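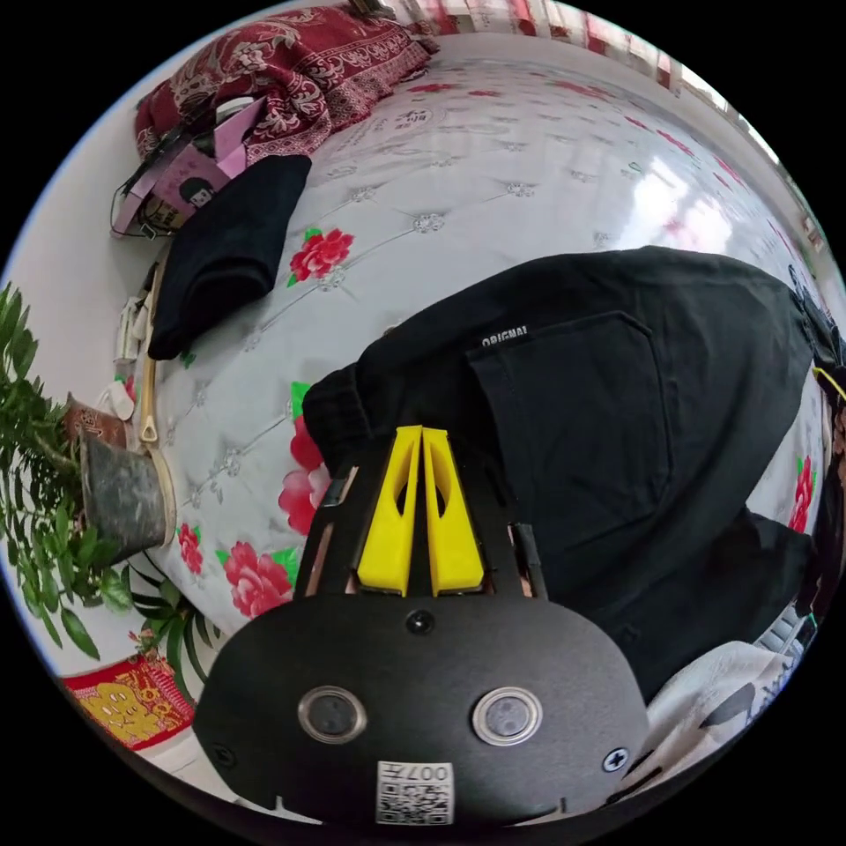

Reading time: 5 minutes

Home Journal Rooms Laundry Contact

Search this site Type and press enter

On the Care of a Quilted Bedspread, and the Folding of Clothes upon It

It has been the practice of this journal to record the upkeep of the household one room at a time, and the present entry concerns the main bedroom. Readers who followed the earlier notes on the kitchen shelves will be aware that the review began there in March and has proceeded slowly. The bedroom was left until late in the order because it appeared to require the least attention. That assessment has since been revised.

The principal item in the room is the bedspread. It is white and quilted in a diamond pattern, with a small silver medallion where the seams cross, and it is printed with peonies, most of them red and one pink. It has a decided shine. Visitors either admire it or say nothing at all. The author was in the second group for a considerable time and has moved, by degrees, to the first. A glossy fabric brightens a room in the morning, when the light from the window falls across it, and on a dull day the flowers do a good deal of work that the wallpaper does not.

The bedspread was purchased from Vaher, a small household linen shop in Westinham, for which a journey of two buses is necessary. The shop also stocked a plain cream version at a slightly lower price. This was considered at some length, and the author returned home without either before making the journey a second time.

Washing

The following arrangements are now in force. The bedspread is washed separately, on a cool programme, with half the usual quantity of detergent. Fabric softener is not used. An earlier attempt with softener left the surface streaked, and two further rinses were needed to put the matter right. The household machine, a Metel of some age, will accept the bedspread only if it is folded loosely in thirds and fed in from one end. If it is bundled in, the machine stops before the final spin and has to be persuaded.

Drying is carried out over two lines, never one, with the printed side facing inwards. It should be noted that quilted fabric holds water along the seams long after the flat parts feel dry to the hand. The bedspread is accordingly left for a further afternoon over the banister before it is returned to the bed. Ironing is not recommended. The silver motifs were tested on one occasion at a corner, through a tea towel, and the experiment has not been repeated.

Folding

The greater part of the author's folding is done on the bed. The dining table was used in former years, but it is required for other purposes and is too narrow for a pair of trousers laid at full length. The bed offers space on every side and a height that is kind to the back, provided that one stands at the corner and does not lean across from the long edge.

Dark clothing is dealt with as a single group. There are two reasons for this. The first is that lint is easily seen on black cloth against a white ground, and can be removed before the garment is put away. The second is that navy and black, which are indistinguishable inside the wardrobe after six o'clock in the evening, may be told apart without difficulty when placed on the bedspread beside one another. A number of mismatched outfits have been prevented by this means.

Each item is laid flat and smoothed from the centre outwards. Trousers are brought together at the inner seam, then folded in half and in half again. Jackets are laid face down, the sleeves are brought across the back, and the lower half is turned up to meet the collar. Where a jacket is to be worn within the week it is hung instead, and no folding takes place. Finished items are placed towards one side of the bed so that the remainder stays clear for work.

One difficulty must be reported. The surface is slippery, and a tall pile will not remain upright on it. The author's piles now contain no more than four garments. Knitwear may be stacked a little higher, as wool appears to grip where polished cotton does not. A folded towel placed underneath was also tried, with fair results, although the towel must then be put away as well.

Storage

The chest of drawers was obtained from Urbridge by way of a house clearance, and its drawers are shallower than one would wish. Garments are therefore stored on edge, in a row, with the fold uppermost. This allows every item to be seen when the drawer is opened, and it has put an end to the habit of wearing whatever happened to be on top. The lowest drawer sticks in damp weather. Candle wax has been applied to the runners and has improved matters without curing them.

Winter items that are not required before the autumn are kept in a flat bag beneath the bed. A written list is pinned to the bag. The list was out of date within a month, and a scarf described there as present has not been found in any part of the house.

Matters outstanding

The review of this room is not complete. A decision is still to be made regarding the curtains, which are a red-and-white pattern that does not agree with the leaves on the bedspread and was chosen long before it. The author has obtained samples in a softer shade and has hung them from the rail with clothes pegs in order to judge them at different hours. The lighter of the samples is preferred in the morning and the darker at night. The next entry will deal with the landing cupboard, where the spare blankets are kept, and will include the results of the cedar block trial that several readers have enquired after.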